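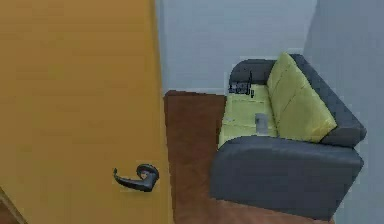

Clelora at the Teto: report on a student concert project
Maricel Pangilinan, music and events, second year
18/12/2023

What we set out to do: put on one night of Andean and Brazilian music at the Teto, a hall that mostly does comedy. Headliner Clelora, a six-piece who play huayno with electric guitar and a lot of brass. Support from Paucar, a duo, two charangos and not much talking.

Budget was 800 dollars from the department, plus whatever the door made. Clelora wanted more at first. Their singer, Socorro Huamán, talked the rest of the band down after I sent her the plan, so thanks to her for that.
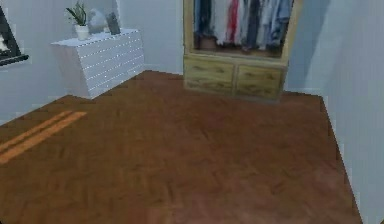 Tickets went through Cledico. Slow for weeks, then a rush in the last few days when the college radio played the single twice. Final take was $3379 before fees. I had guessed a lot lower and only ordered 75 wristbands, so we ended up stamping hands by the second hour.

Sound check ran late. Brass too loud in the monitors, charangos feeding back every time the duo turned to face each other. Fixed by moving them apart, they didnt love it. Doors opened late too, my fault, should have built in a gap.

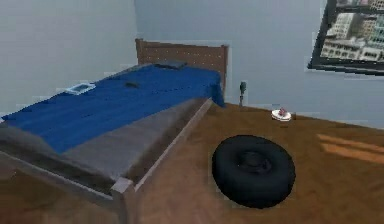
The set itself: Clelora played new songs first, old ones after. Risky but the crowd stayed. Best part was the slow number with just voice and trumpet. Encore was a carnival tune, people danced in the aisle, the hall manager was not thrilled but let it go.

What I would change. Start promo earlier. Get the contract signed before the poster goes to print. One person on the door and one on the list, not me doing both and runing back to the stage. Paucar want to come back in March and I have said yes, no budget yet.

Recent reports
Running a merch table on your own
Paucar: an interview
Booking the Teto: forms and deadlines
Campus radio playlist project, part 2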